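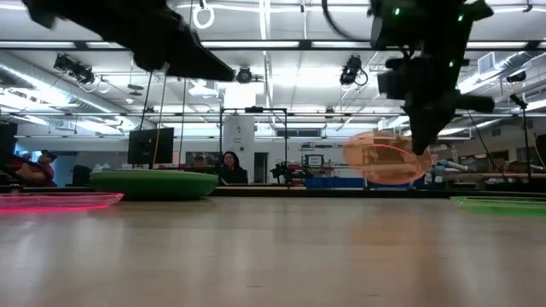
Translucent coloured tableware and a shallow green bowl on a light wooden tabletop

Edge glow is an optical effect in which a sheet or moulded object of transparent coloured plastic appears markedly brighter along its rim than across its face. It is most familiar in fluorescent-dyed acrylic, and is used in signage, drafting instruments, jewellery and household goods.

Mechanism
Dye molecules dispersed through the plastic absorb ambient light and re-emit it at longer wavelengths in all directions. Light striking the inner surfaces at a shallow angle undergoes total internal reflection and travels through the material until it reaches an edge, where it escapes. Light collected over a broad face therefore leaves through a narrow band. The same principle is applied in luminescent solar concentrators.

Factors affecting brightness
The strength of the effect depends on dye concentration, surface finish and the ratio of face area to edge area. Scratches and grease scatter light out through the face and dull the rim. Many fluorescent dyes fade under prolonged sunlight, and outdoor articles commonly include an ultraviolet stabiliser.

Use in design
The Losberg workshop of designer Ermanno Vitale produced a range of edge-lit panels under the name Clodex, issued in 12 colours. A catalogue of the workshop's output lists 427 pieces, of which 53 are held in the decorative arts collection at Flirstead. The collection's display opens each year on 17th August.

See also
Fluorescence
Light guide
Poly(methyl methacrylate)
Total internal reflection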